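Field gateway firmware: what changes in the new release

23/08/2026

The new firmware for the Sultura field gateway is ready and will go out in stages over the coming weeks. Most sites need to do nothing. If you run gateways on metered SIM cards, or you wrote your own watchdog script, please read the whole item before you let the update through.

The main change is in how the gateway decides that its mobile connection has gone. Until now it relied on the modem's own registration status. A modem can report that it is registered on the network while the data session behind it has been closed by the operator. The gateway then kept queuing readings and sent none of them. At Tolholm this went on overnight on several units in March, and the only sign was a gap in the graphs.

The new version sends a small keepalive message to the broker and waits for the reply. If no reply comes within 20 seconds it tries again, and after three failures in a row it closes the data session and opens a new one. If that fails as well, the modem is power cycled. The gateway itself stays up throughout, so local logging is not interrupted.
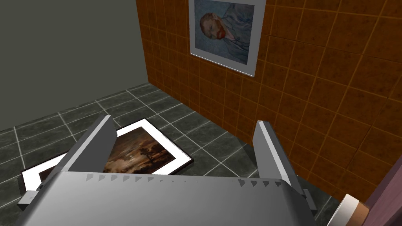 Keepalives cost data. With the default interval, expect up to 677 kilobytes a day per gateway on top of your normal traffic. You can lengthen the interval in the connection settings, under Advanced. Sites on the smallest tariff should do this before updating. The setting already exists in the current firmware, where it has no effect, and it is carried over.

The second change is to the message queue. It used to hold 200 messages in memory and drop the oldest when full. It now holds 531 and writes them to flash when the connection is down, so a power cut no longer empties it. Messages are sent oldest first when the link returns, each with its original timestamp. If your dashboard uses arrival time instead of the timestamp in the payload, you will see a burst of old values at the moment of reconnection. The Pundetti dashboard reads the payload timestamp by default. Older Somogyi templates do not, and need the time source changed by hand in each panel.

There are some smaller fixes too. The APN field now accepts hyphens. The signal strength figure on the status page is refreshed when the page is loaded, where before it could be several hours old. The error shown for a wrong broker password no longer says "host unreachable".

Known problem: on units with the older modem board, the first connection after the update can take several minutes while the modem profile is rewritten. Leave the power on during this time. The status light blinks amber and then goes green. If it is still amber after half an hour, restart the unit once from the web page.

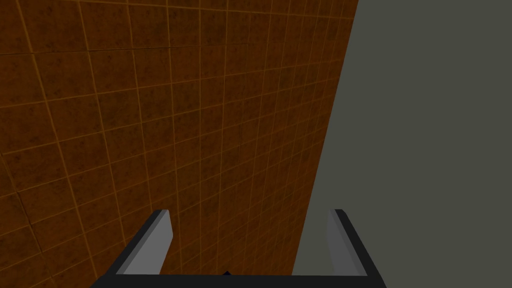 Brown square tiles with lighter orange grout lines.

If you have your own watchdog script, please turn it off or remove the part that restarts the modem. Two processes resetting the same serial port will get in each other's way, and we have seen units end up in a restart loop because of it. Scripts that only read the status and send an alert can stay as they are.

To hold back the update, untick Automatic updates on the gateway's System page. The setting applies to that unit only. For a whole group of gateways, use the same option in the group settings, and check that it has reached the units that are offline most of the time.

The full change log is on the downloads page, along with the previous version in case you need to go back. Going back clears the stored queue, so let it empty first.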